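Evening Light Levels in Shared Study Rooms: A Comparison of Ceiling and Desk Lighting
Project report, Building Services module
Group: Shahnaz Khondokar, Ruwan Jayawardena, Chathurika Roy
Supervisor: Prasanna Hettiarachchi

1. Background

The study rooms on the upper floor of the Sarkar building were fitted out as storage and converted later. The ceiling fixtures were left where they had been, in two rows that follow the old shelving aisles. Desks now stand across these rows, so that a person sitting at a desk often has the nearest fixture behind one shoulder. Students have complained of shadows on the page and of tired eyes after evening sessions.

The project asked two questions. First, does the ceiling lighting on its own give enough light at desk height after dark? Second, how far does a small desk lamp improve the level over the area where a person reads and writes, and how quickly does the level fall off toward the edges of the desk?

2. Terms

Illuminance is the amount of light falling on a surface, measured in lux. Uniformity is the lowest reading on a surface divided by the average of all readings on it. A value close to one means that the light is even. Color temperature describes how warm or cool a light source looks and is given in kelvin. All lamps in the study were rated at 4000 K, so color was not treated as a variable.

3. Method

Readings were taken in 13 desk positions across four rooms. At each position a grid was marked on the desk with removable tape, and the meter was placed flat at each grid point. The person taking the reading stood back and to one side, as body shadow had spoiled the first set of trial readings. Blinds were closed and measurement started after sunset.

Each desk was measured three times: with ceiling lights only, with ceiling lights and a desk lamp, and with the desk lamp only. The lamp was placed at the rear left corner of the working area for the second and third runs. The ceiling lights were left on for a warm-up period before the first reading, as fluorescent tubes do not reach full output at once.

The meter was borrowed from the physics store and checked against a second meter of the same type. The two differed slightly at the low end of the scale. No correction was applied, but readings from the lamp-only run at the far corners should be read with this in mind.

Rafsan Siriwardena from the parallel group repeated the readings at two desks without seeing our results. His values agreed with ours except at one grid point, where a fixture had started to flicker between the two visits. That desk was measured again on a Wednesday after the tube had been replaced.

4. Results

With ceiling lights only, the lowest average at any desk was 200 lux. This desk stands in the corner of the smallest room, between the two fixture rows and partly screened by a column. The target we had set for reading and writing was higher, and most desks near the outer wall did not reach it. Desks directly below a fixture did.

Uniformity under ceiling lights was good at every desk, including the dim ones. The corner desk is evenly lit and too dark.

Adding a lamp raised the average at every desk. It also reduced uniformity, as the increase was concentrated close to the lamp base. In the lamp-only run the effect was strongest: the readings dropped sharply beyond the edge of the bright area, and the desk corners furthest from the lamp were not suitable for reading.

Shade shape mattered more than we had expected. The Juna lamps have a deep shade that hides the bulb completely but limits the spread. The Gerkska lamps have a shallower shade and cover more of the desk, at the cost of some glare when the user leans back.

A pale desk surface makes the edge of the lit area easier to see by eye. 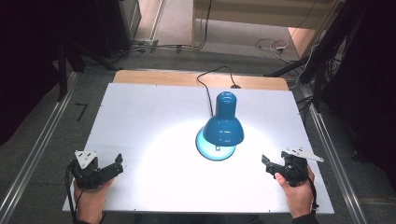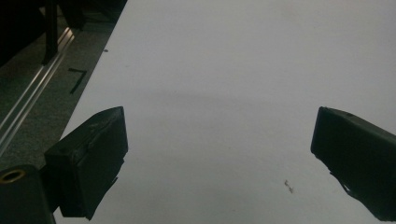 Surface reflectance was not measured. Two of the rooms have light desks and two have dark ones, and users of the dark desks described the rooms as gloomy even where the readings were similar. The meter records only the light that arrives at the surface, so it cannot account for this difference. A follow-up study should include a luminance meter.

5. Sources of error

The grid points were set by tape measure and may be out by a small amount. Mains voltage was not logged. The lamps were not all the same age. Cleaning of the ceiling diffusers took place in July, before our readings, so the ceiling results represent a good case and would be expected to fall over the year.

6. Recommendations

Move the corner desk in the smallest room clear of the column. Turn the desks in the two larger rooms so that they run parallel to the fixture rows – this costs nothing and can be done in one morning. Provide lamps at the outer wall desks, with a wide shade, and keep the ceiling lights on while they are in use. Lamp-only working should be discouraged.

The full table of readings is stored with the Hiltesness survey from the previous group, in the module folder. The layout drawings use the same desk numbers as the table.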